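Skonwood Recipe Cards, README

Version 2, last touched Thursday, August 1, 2024

What you get

A plain text collection of home recipes typed up from index cards, church cookbooks and the backs of envelopes, one recipe per file. If you came for restaurant food, the door is behind you. If you want to know how many ways a person can fold canned soup into noodles, pull up a chair.

Files

cards/ holds the recipes.
index.csv lists title, source, rough decade and who typed it.
notes.txt is where the typists argue.

Each recipe file starts with the title as written, including the ones that are only "Good Cake." There are several Good Cakes. They are not the same cake and two of them are not good.

Fields in index.csv

title: copied exactly. Please don't fix the spelling of "Stroganoff." We are attached to all the versions.
source: the family name or booklet, if we have it.
decade: a guess from the paper, the handwriting and how much gelatin is involved.
typist: initials.
tested: yes or no. Mostly no.

How it was typed

Yaneth Urrego and Nayeli Paucar did the first pass. Bülent Ersoy checked the second against the originals and found that 7 teaspoons of salt in a pie crust was our mistake, while 60 cloves of garlic in a stew was not. Where a card can't be read, the file says [unclear]. Stains were not transcribed, though Nayeli made a case for it.

Measurements

Left alone. "Butter the size of an egg" stays butter the size of an egg. Oven temperatures are in Fahrenheit when given at all. "Moderate oven" was good enough for the Huamán side of the family and they lived long lives.

Known problems

The cookies folder has one recipe for dog biscuits. It is labeled, but only at the bottom.
Some cards from the Venley booklet stop halfway through because the second card is lost. We have not made up endings.
Fraction signs came through as question marks in older copies. If your copy calls for "? cup lard," get a new one before you guess.

Using it

Print it, share it, cook from it. If you reprint more than 50 recipes, keep the source names with them. Corrections go to Maribel Guzmán, who would like the title of the recipe in the subject line and your feelings about raisins left out of it. The next batch is due in September, or whenever Randa Matar finishes the pickles.

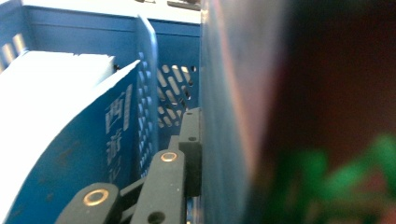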